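Progress report to the Leiva Fund – equipment planning for the Hullgate workshop
Prepared by Tin-yau Yang

Thank you again for your patience with us over the summer. I know the last report was rather thin on money and rather heavy on enthusiasm, so this time I have tried to put the equipment budget first and keep the rest short (I have not altogether managed it, as you will see).

You will remember that the grant was split between running the first robot cell, the one that puts desktop computers back together after repair, and working out what we ought to buy for the cells that come after it. The first part is well under way. The arm is in daily use at the bench and has been since August, and most of our effort now goes on the drive stage, where the gripper has to pick up a hard drive in its caddy and bring it down to the cage inside the case. It is fiddly work, and it has taught us a good deal about what we should and should not be spending your money on.

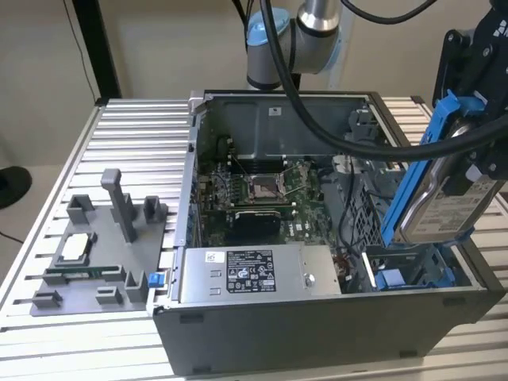

The drive stage on the first cell, with the parts tray to the left of the open case.

The biggest change to the plan concerns trays. We had put very little aside for fixtures, thinking that printed ones would cost next to nothing, and the plastic itself is indeed cheap. What we had not allowed for was the time. Every case model wants its own layout, and each layout has gone through 3 versions before we were happy to leave it on the bench. I would like to move part of the travel budget, which we have hardly touched, into a second printer and some paid hours for the person who draws the trays up. Our one printer is busy most evenings and quite a few Saturdays as well.

On grippers, we asked for quotes from Skomar and from Zoruvau. Both were very helpful and both sent somebody out to look at the bench, for which I was grateful. Skomar is the cheaper to buy, but the fingers are sold only as a set, and we do wear out the tips. Zoruvau costs more at the start and lets us replace the tips one at a time. Over the length of the grant I think Zoruvau works out better value, and I have drawn up the budget sheet on that footing – though if you would rather we kept the opening cost down, I am quite happy to go back to the other quote.

For the second phase we are still planning on 2 further cells. I did look at whether a third might be squeezed in, and I would advise against it. The room would take it, but the electrical work would not come cheap, and I would sooner see two benches properly fitted out with spare cables, spare trays and a decent set of donor machines to practise on.

Delivery times are my main worry. The arms are quoted at 3 months from order, so an early decision from you would be a great help. The tables can be ordered later, and we will stay with the slotted aluminium kind, as moving a tray along the bench is then a matter of minutes.

The revised budget sheet is attached, with the proposed transfer from travel shown on its own line. Do ring if anything in it looks odd, and you would be very welcome to come to Hullgate and see the bench for yourselves before you decide.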